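Search this site
Enter keywords
Go

Odwood College Revises Credit Transfer Rules for Evening Students

ODWOOD, October. Odwood College will apply a single credit transfer procedure to all evening and part-time programs beginning with the spring term. The procedure replaces separate departmental rules and covers coursework completed at other accredited institutions, including the Jamham campus of Yeoman Technical College.

Under the new procedure, applicants submit one transcript packet to the Office of the Registrar. The office compares each course with the Odwood catalog and issues a written decision within 19 working days. Departments may request a syllabus where the catalog description is not sufficient, and the review period is paused until the syllabus is received. 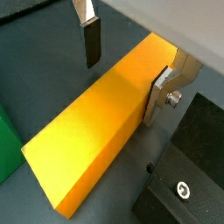
Up to 50 percent of the credits required for an evening certificate or associate degree may be transferred. Courses must have been completed with a grade of C or higher. Laboratory courses are assessed on contact hours as well as content, and a course that meets the content requirement alone may be accepted as elective credit.

The evening division enrolled 839 students in the current term. The college has set a capacity of 900 for the spring, with additional sections in accounting, drafting, technical mathematics and introductory engineering. Section times remain 5:30 p.m. and 7:45 p.m.

Students already enrolled may ask for a second review of credits that were declined under departmental rules. Credits previously accepted will not be reduced or reclassified. Requests for a second review must include the original decision letter and the course number used at the sending institution. 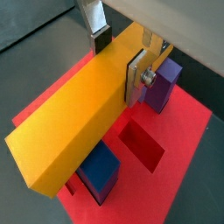 A yellow-orange block held between two gripper fingers.

Transcript packets may be delivered electronically or by mail. Unofficial transcripts will be accepted for advising purposes only. The application form, the list of course equivalencies and the fee schedule are available from the Office of the Registrar and will be posted on the student portal before spring registration opens.

Odwood College offers certificate and associate degree programs in business, health sciences and applied technology.

Media contact: Office of Communications, Odwood College

Related releases
Evening Library Hours Extended Through Finals
Durkisport Agreement Renewed for Student Fitness Center
Spring Course Catalog Now Available

Comments (3)

nightclass_2
Does the C or higher rule apply to pass/fail courses? My old school only gave P on the transcript for two of mine.

transferring soon
Same question as above. Also, is the fee per course or per packet?

R. in Jamham
I had four credits declined last year for drafting. Sending in my letter again.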